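Storage & Sorting, handout 7 – desk stuff, bins, long bendy things

Read before the practical. Bring the Yatsenko worksheet, p. 148 (not the old one, page numbers are off).

**Order of work**

- clear the table first, all of it
- flat things together: books, boards, boxes
- long flexible things last – they spring back out
- one bin per kind. No "misc" bin!!

**Choosing a bin**

Open top = fast in, fast out. Low front = you can reach in without lifting the bin. Baskets with holes ok for books and boxes, bad for anything thin, it pokes thru.

Bin goes in the middle of the table, within easy reach. Not on the floor.
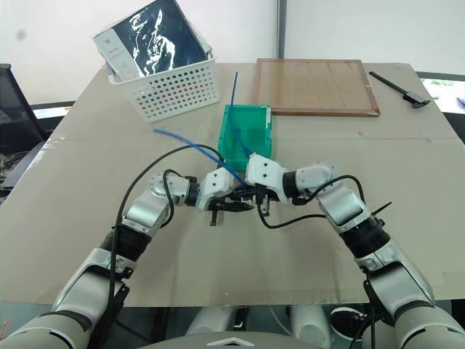

Green bin on the table in both.
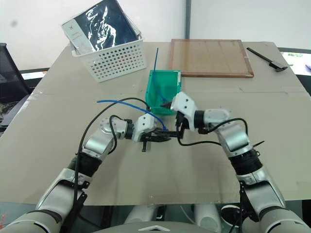 Nnamdi Nwankwo wrote on last year's sheet that coiling long pieces before they go in saves more time then any choice of bin, and that a tall bin only hides the problem. Fair point – try it both ways and note which you'd keep up for a month.

**For next time**

- sketch your own desk, mark what lives where
- 2 things you'd move, and why
- label wording: short, one or two words, big letters

Hand in to room 234, tray marked Staltireck. Late ones go to Matvii Lysenko.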